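Cómo doblar camisetas oscuras sobre una superficie cuadriculada

Guía de doblado, cuaderno de taller de Brusside
Texto: Keegan Lachance

Este procedimiento produce un paquete rectangular plano, apto para cajón, balda o caja de envío. Está pensado para camisetas de punto de manga corta, cuello redondo, sin botones ni cremalleras. Para polos y camisas véase la ficha correspondiente.

Las prendas negras y gris marengo presentan una dificultad propia: los pliegues apenas se distinguen y una manga mal recogida pasa inadvertida hasta que el paquete se abre. Una base clara con cuadrícula resuelve buena parte del problema — el contorno de la prenda se lee contra las líneas y no contra su propio tejido.

Material

Superficie lisa y rígida con cuadrícula de líneas blancas. Sirve una base de corte o un mantel impreso, siempre que quede bien estirado.
Luz lateral. La luz cenital borra las arrugas en el punto oscuro.
Cepillo de ropa o rodillo adhesivo.
Espacio libre a un lado para el montón pendiente.

La anchura mínima de trabajo es de 60 cm. Con menos, las mangas cuelgan y arrastran el cuerpo de la camiseta.

Preparación

Separe las prendas por color y por talla antes de empezar. La talla figura en la etiqueta cosida o en la impresión interior del cuello. En las marcas que usan el sistema asiático aparece además una cifra doble seguida de una letra: la primera parte es la estatura en centímetros y la segunda, el contorno de pecho. Doblar juntas las prendas de una misma talla permite repetir las mismas referencias sobre la cuadrícula sin volver a medir.

Compruebe que el tejido está completamente seco. El algodón con humedad residual conserva la marca del pliegue y puede coger olor en el cajón.

Procedimiento

1. Extienda la camiseta boca abajo, con el cuello hacia el lado opuesto al suyo. Haga coincidir el centro de la espalda con una línea vertical de la cuadrícula.

2. Alise desde el centro hacia los costados con la palma abierta. No tire de los bajos; el punto cede y el dobladillo se ondula.

3. Lleve el costado derecho hacia el centro. El pliegue debe partir del punto medio del hombro y bajar paralelo a la línea vertical más próxima.

4. Devuelva la manga hacia fuera, sobre sí misma, hasta que quede contenida en el ancho del panel. Si sobresale, dóblela otra vez por la mitad.

5. Repita los pasos 3 y 4 en el costado izquierdo. Los dos bordes exteriores tienen que quedar a la misma distancia de la línea central.

6. Suba el bajo un tercio del largo total y asiente el pliegue con el canto de la mano.

7. Doble de nuevo hasta alcanzar el cuello y gire el paquete. El frente debe quedar a la vista.

En una talla pequeña, el ancho final recomendado es de 18 cm para cajón estrecho. Para balda puede dejarse bastante más ancho — basta con desplazar hacia fuera el pliegue del paso 3.

Referencias visuales: el tejido todavía extendido y con arrugas, el borde de la tela contra la cuadrícula y una prenda negra ya doblada.
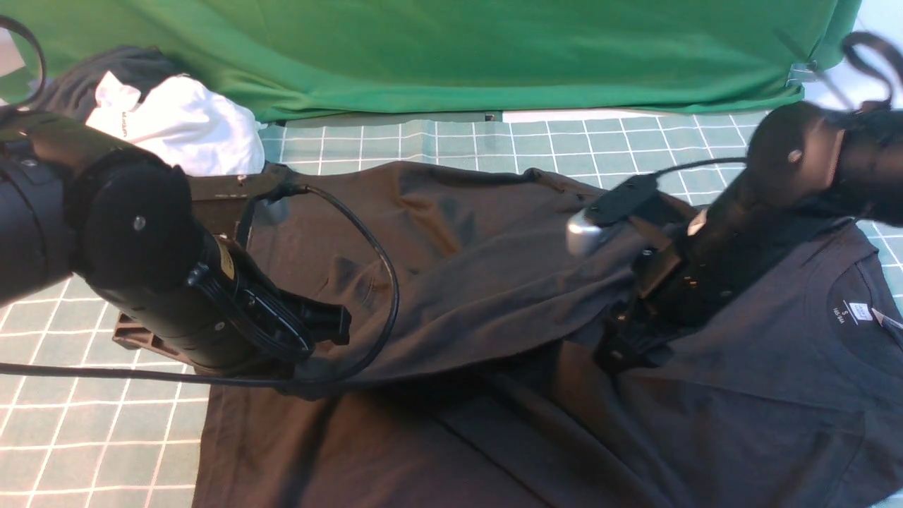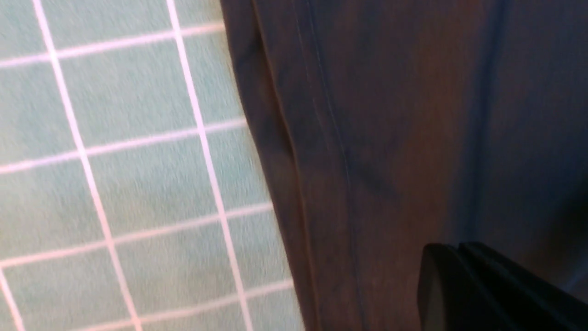
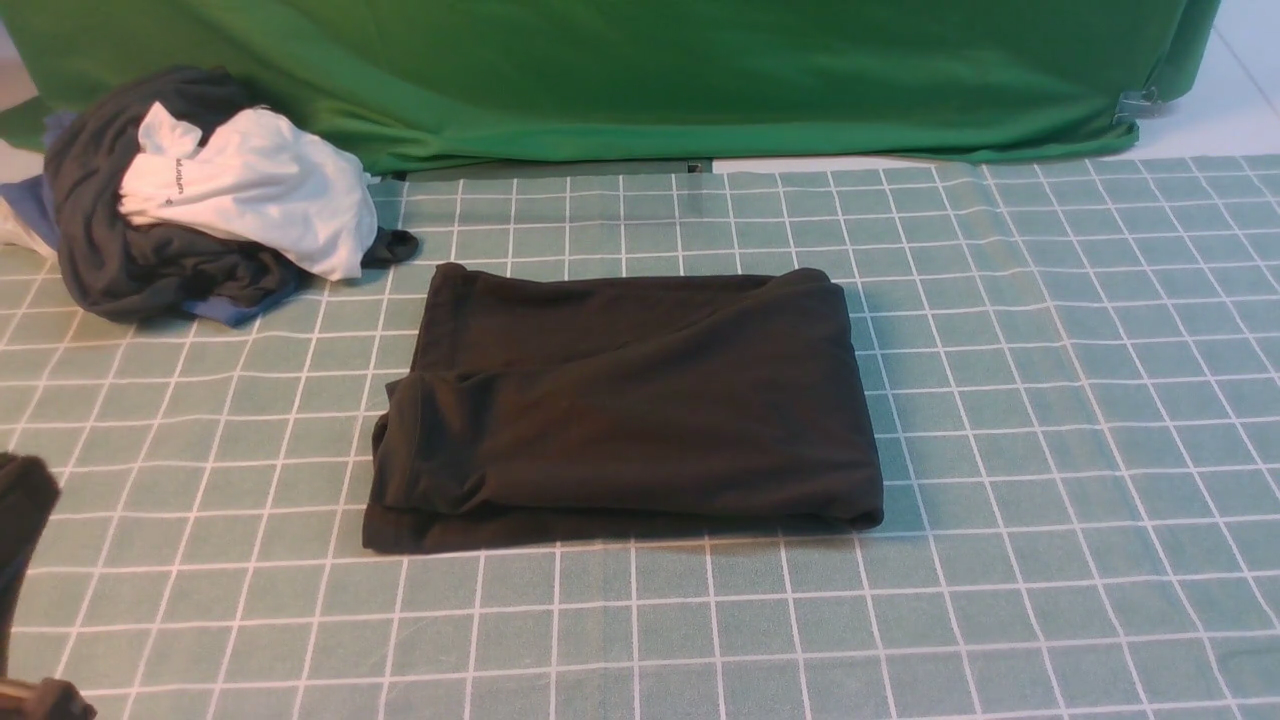 Defectos habituales y corrección

Paquete en forma de trapecio. Los pliegues laterales no eran paralelos. Una desviación leve es aceptable en balda; en caja, donde las prendas se apilan, conviene deshacer hasta el paso 3.

Arruga diagonal en la cara superior. Procede de una tensión desigual entre hombro y bajo. Levante la capa superior, sacúdala una sola vez y vuelva a apoyarla.

Bulto en un lateral. Casi siempre es la manga, recogida en más capas de las necesarias. Introduzca la mano entre las capas y aplánela sin desmontar el resto.

Borde inferior levantado. Ocurre con algodones gruesos. Coloque otra prenda doblada encima durante unos minutos.

Almacenamiento

En cajón, guarde los paquetes de canto, con el pliegue redondeado hacia arriba. En balda, apílelos alternando la orientación del cuello para compensar el grosor. No comprima las camisetas estampadas: la tinta puede adherirse a la capa contigua, sobre todo en verano.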